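Verkine Counter Kit
Two-arm kit for self-building, from Moltiren
Order number 1606

In stock. Delivered unassembled, without table clamps.

The Verkine Counter Kit contains the mechanical parts, the motors and the control board for two small arms which stand at the back of a kitchen counter or a workbench. It is meant for persons who build at home in the evenings, and for members of a shared workshop who can use the drill press and the soldering place there. You need no lathe and no milling machine. All metal parts come already cut, and the holes are drilled, except the two holes in the base plate which depend on the thickness of your counter.

We have developed the kit for light household goods: packets, bags, lids, cloths, small boxes. Please do not buy it for lifting pots or bottles. The shoulder motors are too small for this work and they will become hot.

What is in the box

Base plate with rubber feet
Left arm and right arm, each in separate bags
Liser control board, already programmed
Motor cable, 2000 mm, with plug on one side
Flat fingertips and narrow fingertips, in silicone
Bag with 271 screws, nuts and washers (spare pieces are included)
Printed building manual in English

Not in the box: power supply, camera, computer, emergency switch. The Liser board needs 5 V for the logic and a separate supply for the motors. Do not connect both to the same supply, even if the plug fits.

Before you build

Measure the counter first. A real kitchen corner is smaller than one remembers, and many customers write to us after the base plate is already screwed down. The arms need free space in front of them, but also above them, as the elbows go up when the hands come near to the body of the machine. Corner racks, open shelves and the door of the refrigerator are the usual obstacles. The manual has a paper template on the last page. Cut it out, lay it on the counter for a day and work normally in the kitchen. If the template disturbs you, the arms will disturb you also.

Keep the base away from the sink. The motors have no protection against water.

Choosing what the arms shall learn

Most builders begin with a wooden block, and this is a good start for the first evening. After this we recommend to go to the counter and to do the wished task slowly with your own hands, and to write down where each hand is. One hand holds, the other hand moves. It sounds simple, but in soft materials the holding hand does a large part of the work, and the program must know how flat and how far from the other hand it has to be. 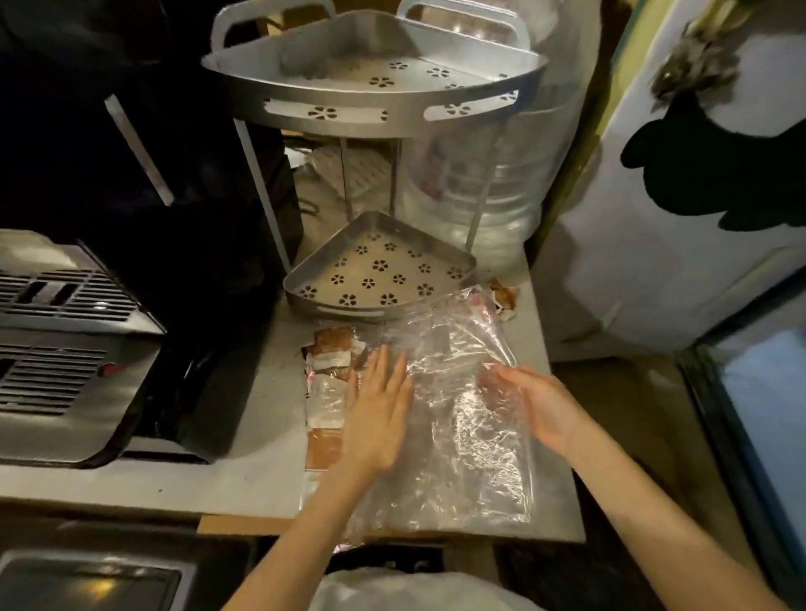
Clear film on the counter: the left hand lies flat, the right hand gathers.

Thin plastic film is the most difficult material on our list. It is transparent, it shines, and it changes its form with every touch. A camera sees the packets under the film and can take them for the surface. If you write a program for bags, use the flat fingertips on the left arm and the narrow ones on the right arm, and set the closing force of the right gripper very low. Begin with an empty bag. When the movement is reliable, put in something light with a firm shape, for example a packet of tea.

Good light helps more than a better camera. A dark corner under a wall cabinet gives bright spots on the film and dark places beside it. Place a lamp from the side and switch off the one directly above.

Building time and tools

Plan one weekend for the mechanics and another for the wiring. Necessary are hex keys, a small crosshead screwdriver, side cutters and a soldering iron with a fine tip. The order of the steps in the manual should be kept, particularly the step in which the wrist cable goes through the forearm. If you close the forearm before, you must open it again.

The wrist bearing was changed in December. Kits with the old bearing can be converted; write to us with the number from your base plate and we send the part for the cost of postage.

Options

Bélanger clamp set: for counters with a front edge you do not want to drill. It has soft jaws and can be removed without tools.
Longer motor cable: only with the shielded type. Please ask for the price.
Spare fingertips, flat or narrow, in packs of 5.

Safety

The arms are slow, but they do not feel a person. Build the emergency switch into the motor supply line before the first test, at a place which you reach without leaning over the machine. Children and animals must stay out of the kitchen during operation.

Manual last revised July 4, 2018. The current parts list is enclosed with each kit.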